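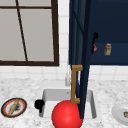 Lindilier tests household robots for the firms that build them. We began in Silidley with two desks, and most of our work is still done in simulation, in a kitchen that exists only on our computers. Clients send us a control program and we look for the ways it can fail. A cupboard door left wide open over the sink is the sort of thing we check for, as an arm that has planned its path around a closed door may drive straight into it.

The fault we are best known for was our own. In August we passed a program called Nina after 200 runs without a collision. Our client in Hustden then reported that the arm had struck a cabinet door on their test bench. No one was hurt, but the door came off its hinges. Elvira Ccori went back through our records and found that the collision check had covered the gripper and left out the forearm. We had been counting contacts as clean runs.

We withdrew the pass, told the client why and repeated the work with the check corrected. Of 316 new runs, 9 ended with the forearm touching a door. The client changed the planner, and we published our mistake on this site on February 3, 2020.

Tests now include two-handed work at the sink — one gripper holding a long item while the other is empty — with every part of both arms checked for contact.

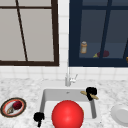
Who we are
Elvira Ccori runs testing and signs every report. Hélder Patrício looks after the simulator and keeps the fault log, where anyone on the staff can stop a test. Clients may read the log for their own project at any time.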